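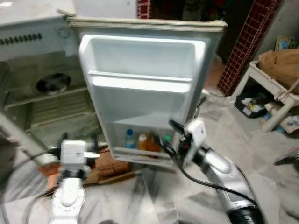

Figure 1. Fridge task: door open, right gripper at the door near the bottom bin.

3.2 Collecting the demonstrations

Each task was shown to the robot by remote control. One of us moved a pair of small leader arms and the robot's two arms copied them, while the Skitier logger saved joint angles and video. The fridge task has two stages: open the door, then take a bottle from the bottom bin.

We recorded 764 attempts and kept 400. Most of those thrown out failed at the door, where the operator pulled too early or let the gripper slip off the edge. Bottles at the hinge end were also slow to reach, and we gave up on them after about 50 tries.

New operators practised on the Droston drawer set first. Cable slack was checked before every run, as a tight cable had spoiled one early batch. The kept runs were trimmed by hand and used to train the Ninard model described in section 4.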